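Notes from the Kedamis cider mill open day

So I finally made it to Kedamis! I've been driving past the sign for years, always on the way to somewhere else, and in August they open the whole place up before the pressing season gets going. Press room, cellar, orchard, the lot. Parking is in the mown field past the barn. Don't try the lane by the farm shop, I watched two cars meet in the middle of it and it took ages to sort out.

We got there a little after 10 and joined the first tour. Our guide was Keyvan Kordestani, who runs the cellar and talks very fast when he gets onto yeast (my favorite kind of guide). He started us off in the orchard, where they have 3,000 trees, mostly old bittersweet types that you would never want to eat. I tried one anyway. My mouth went completely dry and stayed that way until lunch.

The oldest block is up the hill and has 142 trees in it, all one variety, a knobbly little apple they call Plillura. It only crops well every other year, and this is an off year, so if you love the Plillura cider you should probably stock up now. I bought 3 bottles and wish I had bought more.

After that we went down to the press room, which smelled amazing even with nothing running – sort of sweet and damp, like the inside of an old barrel. They still have the original rack-and-cloth press from when the Birnov family owned the mill, and they use it for the small batches. The newer belt press handles everything else and is not nearly as pretty. Keyvan let the kids turn the handle on a little hand crusher, and that was the end of the kids listening to anything else.
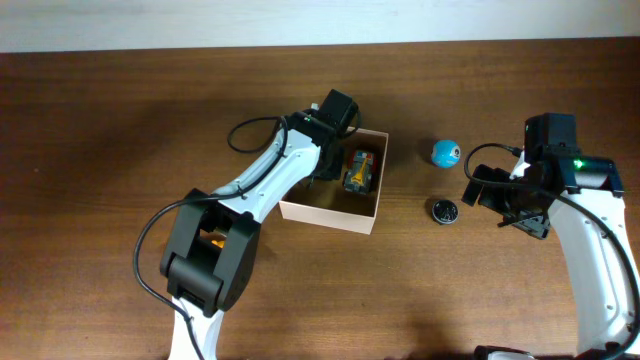 The cellar was my favorite part, though. It's cut right into the hill and it stays so cool down there that I was sorry I'd left my sweater in the car. They keep 200 barrels, some of them secondhand from the Shahbazi winery across the valley, and you can really taste the difference in those. We had a sip straight from one of the wine barrels and then the same cider out of a steel tank. The barrel one was rounder and a tiny bit smoky. My husband liked the tank version better, so we argued about that all the way back up the stairs.

Lunch was out in the yard, with long tables and a grill going. The sausages with apple and onion were great, the potato salad was just okay, and the line for both was long by noon, so eat early if you can. There was a fiddle player too, who seemed to know every single person there.

A few practical things if you're thinking of going next year. The tour is free but the tasting isn't, and they only took cash at the tasting bar. Wear real shoes, the orchard path is steep and full of windfalls (plus the wasps that come with them!). The last tour goes out at 3:30, and it was packed when we were leaving, so I'd go for a morning one.

We're already planning to go back when they're pressing. Keyvan told us they sell fresh juice by the jug at the gate then, and I've started clearing out a shelf in the freezer.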